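Perguntas frequentes

Esta página nasceu da minha caixa de correio. Desde que comecei a escrever sobre relógios de parede e de mesa antigos recebo sempre as mesmas dúvidas, e resolvi juntar tudo num sítio só. Se a sua não estiver aqui, escreva-me à mesma, mas tenha paciência comigo, que eu respondo à noite e nem sempre à primeira.

Última atualização: 15 de dezembro de 2022

És relojoeiro de profissão?

Não, e convém dizê-lo logo! Sou um curioso que herdou um relógio de parede do avô, o desmontou na mesa da cozinha e passou dois meses a tentar perceber porque é que sobrava um parafuso. Aprendi quase tudo depois disso com o Malte Tiedemann, que me aturou um inverno inteiro na oficina dele. Se o seu relógio vale muito dinheiro (ou muitas discussões de família), leve-o a um profissional.

O meu relógio parou. Por onde começo?

Pelo nível. A sério, antes de abrir seja o que for, ponha o ouvido perto da caixa e escute. O tiquetaque tem de ser regular: tic, tac, tic, tac. Se ouvir tic-tac, pausa, tic-tac, o relógio está a coxear e o mais provável é que esteja torto na parede ou que o escape precise de acerto. Incline a caixa um bocadinho para um lado, depois para o outro, até o som ficar certo, e marque a posição a lápis na parede. Metade das mensagens que recebo ficava resolvida neste parágrafo.

Se mesmo assim parar ao fim de uns minutos, veja se os ponteiros se tocam, se o pêndulo raspa atrás e se a corda está mesmo dada.

É verdade que se pode dar corda a mais?

Esta é a pergunta campeã. Não, não se pode, pelo menos no sentido em que a nossa avó o dizia. Uma mola toda enrolada é só uma mola toda enrolada. Quando o relógio está «com corda a mais» e não anda, o que ele tem é óleo velho transformado em cola, e a mola já não consegue vencer o atrito. Dê corda até sentir resistência, sem forçar, e sempre no mesmo dia da semana para não se esquecer.

Que óleo uso?

Óleo de relojoaria, e muito pouco. Nada de azeite, nada de óleo de máquina de costura, nada daqueles sprays para dobradiças — já vi as três coisas no mesmo relógio. Eu uso o Pralex há anos e dou-me bem, mas há outros bons. Uma gotinha em cada pivô, com uma agulha, e mais nada. Os dentes das rodas ficam secos! O óleo nos dentes apanha pó, o pó vira lixa, e a lixa come o metal devagarinho.

Como sei se uma roda dentada está gasta?

Limpe-a primeiro, que a sujidade disfarça tudo. Depois passe uma lupa pelos dentes, um por um, com a luz a vir de lado. Procuro dentes tortos, rebarbas e um lado mais comido do que o outro. Não se esqueça dos carretos de aço, que são pequenos e costumam sofrer mais do que as rodas de latão em que engrenam. E veja também se a roda gira direita no eixo, porque às vezes os dentes estão ótimos e o culpado é um pivô dobrado.
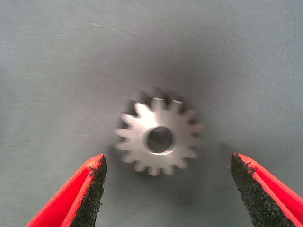

Onde encontro peças?

Depende da idade. Para mecanismos alemães mais ou menos correntes costumo procurar na Drarneo, que tem bom catálogo e péssimo motor de pesquisa. Para coisas mais esquisitas escrevo ao Finn Ackermann, que compra relógios mortos em lotes e os desfaz para peças. Mande sempre as medidas, o número de dentes e uma fotografia das duas platinas. Dizer «é um relógio castanho, com números romanos» não ajuda ninguém (eu próprio o escrevi na minha primeira encomenda, portanto estou à vontade para falar).

O relógio adianta-se. O que faço?

Se for de pêndulo, baixe a lente: pêndulo mais comprido, relógio mais lento. Uma volta da porca de cada vez, e espere um dia inteiro antes de mexer outra vez. O meu Polák levou 19 dias a ficar afinado, e em abril, quando a casa aqueceu, tive de o acertar de novo.

Quanto custa uma revisão?

Varia imenso. A última que mandei fazer fora, num relógio de mesa sem carrilhão, ficou em 73 euros. Com carrilhão é outra conversa e pode subir bastante. Peça orçamento antes e pergunte se desmontam tudo ou se só dão banho ao mecanismo inteiro, porque não é a mesma coisa.

Compras ou avalias relógios?

Não compro, que já não tenho paredes, e avaliações por fotografia não faço. Para isso há a feira de Muvthorpe, onde costuma haver quem olhe para as peças com calma. Leve o relógio com o pêndulo retirado e embrulhado à parte, por favor!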